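April 5, 2024

Up at six, with the draft rules still on the kitchen table where I had left them, under the butter dish. Version 2, which has grown since version 1 in the way that things left in a warm place grow. I read the part about tape over my toast.

I have views on tape now. A year ago I could have lived next to a roll of it for months without an opinion. Today I spent most of the morning defending the sentence "Tape lines are to be pressed down along their whole length and replaced when lifted", to which the Orkunside end had objected on the grounds that "lifted" is not defined. I offered to define it. They said that would need a figure. I said a person with a thumb could tell. Apparently we can't assume a thumb.

The difficulty is that Flinberg wants one set of house rules for every bench with an arm on it, and there are as many ways of keeping a bench as there are people with benches. Flullside cover theirs in something grey and wipe it. We have brown paper, which I will defend to anyone. It takes a pencil mark and it's cheap. It also creases if you look at it wrongly, and so there is now a rule about creases (6.3, "minor creases are acceptable outside the working cells", and I await the letter about "minor").

Went down to the bench after coffee with the draft and a red pen. I wanted to read each rule with the work in front of me, because it's very easy to write "the operator shall ensure a clear area" when you are sitting in a chair looking at a hedge. 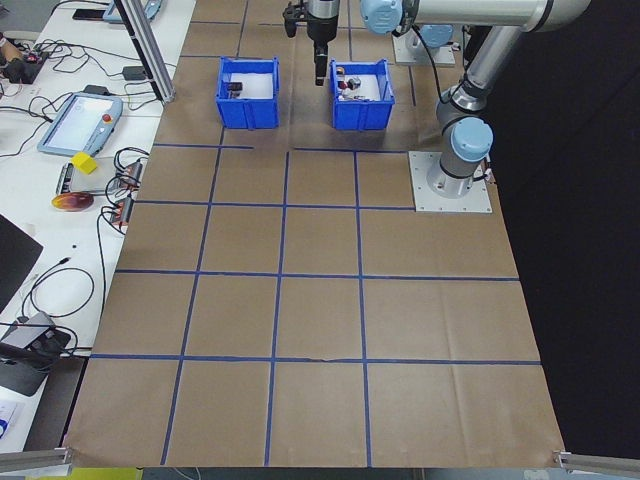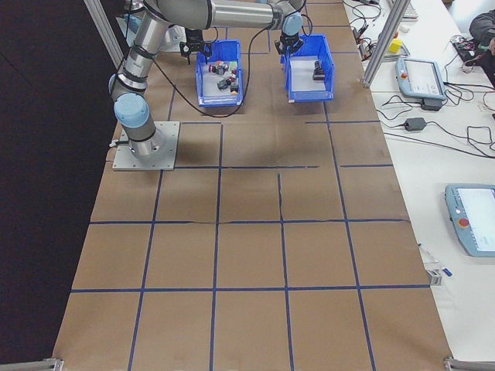
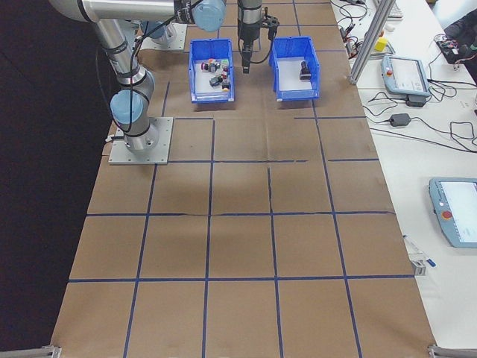
Two bins, small parts, blue tape, and by the time I'd got to page 10 I had used up most of the red pen. The section on the stop button came out well. It says the pendant must lie with the screen up, the red button uncovered, and nothing stacked on it, and that you should be able to put your hand on it without looking. I'd like it to say only that. It goes on for another page and a half about who may move the pendant, and to where, and whom they tell.

The section on cables came out badly, chiefly for us. "Cables shall be routed and secured so as to avoid tangling." I read that one twice, looked at the side table, and turned over. We shall have to either tidy up or vote against it, and I know which is quicker.

Rang Esteves after lunch to see how they'd taken the draft. The answer was that the tape and the creases could go hang, and what they wanted was one line near the front saying who is allowed to start the arm while somebody else is leaning in to sort the parts. They had looked for it and not found it anywhere, though they had found a full paragraph on label sizes. I said it must be in there. I was told, quite kindly, to go and look, and that they'd hold.

It wasn't in there. There are 143 numbered rules and I went through all of them with the phone wedged under my ear. The nearest is 9.1, which says staff should "remain aware of one another", sound advice for a dance.

So that was the afternoon gone. I wrote four versions of the line. The first had three commas and an exception for visitors. The last says: whoever has a hand over the bench gives the word, and until they give it the arm stays still. I read it down the phone and there was a pause, and then they asked if it could be rule 1. I said I'd have to renumber everything. They said yes, they supposed I would.

I have renumbered everything. The cross-references are a ruin. Rule 7.4 now refers the reader to itself, and something about gloves points firmly at the glossary. The count of comments in the shared file stood at 862 when I shut the lid, a good share of them from one reader at Flullside who doesn't care for the word "shall".

I cut the paragraph on label sizes and waited for a pang, which hasn't come. Also cut "remain aware of one another", with a little more regret. The pendant section is down to half a page. Left the cables in, after walking round the garden about it.

The plan is still to have the whole thing agreed by October, and I said so to Orkunside in writing, so I suppose now I believe it. Must buy more tape. Must find out what we did with the cable clips, which I am almost sure we bought.

Soup for supper. Bed by ten, having first got up again to fix 7.4.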